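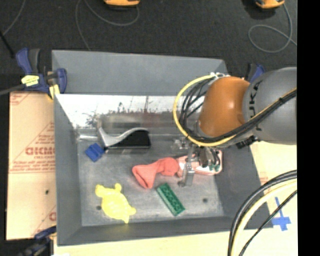 Toys and oddments in the gray metal bin, sorting hall, Kesotstead

Drunereck open day, 1/26/20

The flyer promised "a full look at how a second life begins," so I drove out to Kesotstead to see what Drunereck does with the household stuff people give it. The parking lot held maybe a third of the cars it could have. A sign at the door said the hall had handled 323 crates since August. It didn't say how many of those ended up with anyone who wanted them.

The tour took 100 minutes, and a good part of that was spent in a corridor looking at posters. One of them was about the Grisivis label, a green sticker that goes on goods judged fit for resale. I asked what the test was. The answer was that items are "assessed." I asked by whom, and we moved on to the next poster.

The bins were the best part, because at least there you can look for yourself. The one I spent the longest at is a big gray metal thing with sloping sides and a bottom that is scuffed all over. In it were a bright yellow turtle, a green toy brick with studs, a pink and white container with rounded corners, and a coral-pink cloth thing that I took for a sock and another visitor took for part of a balloon. The end of it flares open, which settled nothing.

I have no quarrel with a yellow turtle. My kids would have fought over it. But I would like to know why a brick and a piece of cloth share a bin when the leaflet says textiles are kept apart "at every stage." One brick is no use to anybody without the rest of the set, either, and I saw no sign of a set.

The resale shop, called Kramer, is across the yard. It had 2 rooms, one of them closed. Prices seemed high to me for secondhand toys, and several of the boxed puzzles were taped shut, so you can't count the pieces before paying. The woman at the register said returns are accepted. The sign behind her said they are not.

Coffee was free and fairly good. Restrooms are by the front entrance only, a long walk from the hall.

Drunereck says 265 people signed up for the day. My group was small and the one behind us was smaller. The next open day is planned for August, and I'd go again if they opened that second room and let somebody answer the question about the sticker.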